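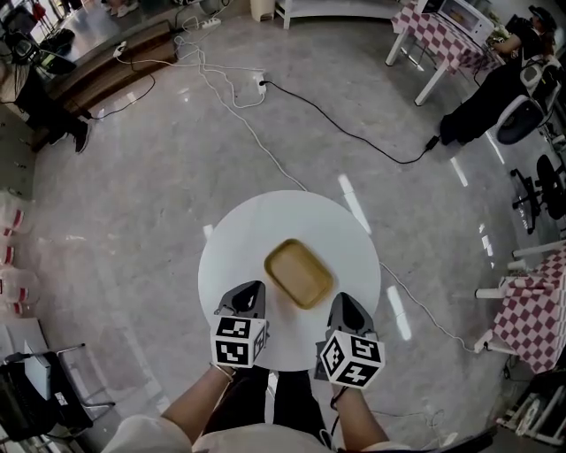 Search this journal Enter keywords Advanced search

3.2 Trays and table surfaces

The second part of the study deals with the tray as a piece of everyday serving ware. In the household survey, trays were named less often than plates or bowls, but they were moved more often during a meal. A tray that comes to the table full usually leaves it within a few minutes, is put down on whatever surface is free, and returns when the table is cleared. Most of the handling takes place at the rim, and for this reason rim height and corner shape were recorded for every item in the sample.

We sorted the trays into 4 groups by outline: round, oval, rectangular with square corners, and rectangular with rounded corners. The last group was the largest. Respondents described these trays as easy to wipe and easy to stack, and several said that crumbs collect in square corners and have to be brushed out. Trays without a raised rim were left out of the sample, as they were used mainly as cutting or display boards. The Pastetti and Gelmont product lists were used to check outlines where a respondent had given only a short written answer.

Figure 5. Rectangular tray with rounded corners and a raised rim, set at an angle on a round white table.

The placement in Figure 5 is of interest because a rectangular tray has no natural direction on a round table. On a rectangular table, people tend to line up the long side of the tray with the table edge, and a tray that is out of line is often straightened by the next person who passes. A round table gives no such line. Respondents with round tables reported turning the tray toward whoever was being served, or leaving it as it had been set down. Diagonal placement was therefore not treated as an error in our coding, and the angle was noted only when a corner reached past the edge of the table.

The color of the surface also matters for how a tray is used. A golden-tan tray on a white table, as in Figure 5, has an outline that is easy to pick out. Respondents with white trays on white tables more often mentioned catching the rim with a sleeve or setting a cup down half on and half off. We did not measure contrast directly and report these comments only as given.

The survey produced 2389 usable entries, each describing one tray on one surface. Entries that gave the tray but not the table were kept for the outline counts and dropped from the placement counts. Following the Mizuno coding sheet, a tray was marked as centered if its middle fell within the inner third of the table, even when it sat slightly to one side. The Dasero sheet uses a stricter rule, under which many of the same entries would be marked as off-center. Both codings are given in the appendix, and the results in Section 3.3 use the first.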